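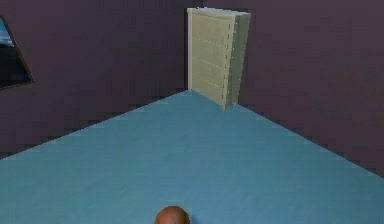 How to sit through a robot demo without being sold to

I go to more of these than I'd like. The last one was the December open day at Noltden, where a simulated arm was set the task of getting to a tall beige cabinet in the corner of a purple room. Blue floor, one picture on the wall, no other furniture. If your kitchen looks like that, you can stop reading and place your order.

For everyone else, this is how I go about it.

Before you go

Write down the one job you would want the machine to do in your own building. Mine was fetching parts from a drawer in a crowded stockroom. Keep the note in your hand. Hosts are good at getting you interested in a job you don't have.

Ask by email which parts of the day are live, which are recorded, and which are simulation. Noltden answered the same afternoon, to their credit. Bestthorpe has never answered me.

Step 1. Find out what the robot is told

A simulator knows where every object is, down to the last decimal. Ask whether the controller gets those positions or has to work from the camera view alone. Laine Eglītis, who ran our session, said camera only. I asked to see the input list and she brought it up on her laptop, so fine. Ask for the list anyway.

Step 2. Get the number behind the number

The slide said 100 percent. The small print said 25 runs, all in the same room with the cabinet in the same corner. I would want 200 at the least, with the start position changed each time, and I'd want the failures in a folder I could open.

Training figures are a different matter. We were told the model had seen 1131 rooms. How different were they? "Varied" was the answer, and I wrote that down with a question mark.

Step 3. Ask them to change something

Pick something small. Move the cabinet to another wall. Change the wall color. Put a chair on that big stretch of floor. In a simulation this should take a minute or two, so "we can't do that today" tells you plenty. Laine recolored the walls for us but wouldn't add a chair.

Step 4. Ask what counts as done

Reaching a cabinet and opening a drawer are two different jobs. The Noltden run was scored on reaching, and the man beside me had already started talking about drawers. Get the success rule in writing, including how close is close enough.

Step 5. Ask when it leaves the screen

Yatziri Cisneros from Brurkengate asked this before I could, and got "next phase." Follow up with: which arm, which building, and who stands next to the stop button?

Afterward

Type up your notes the same evening. Send your open questions to the host and give them two weeks. I'm still waiting to hear about the chair.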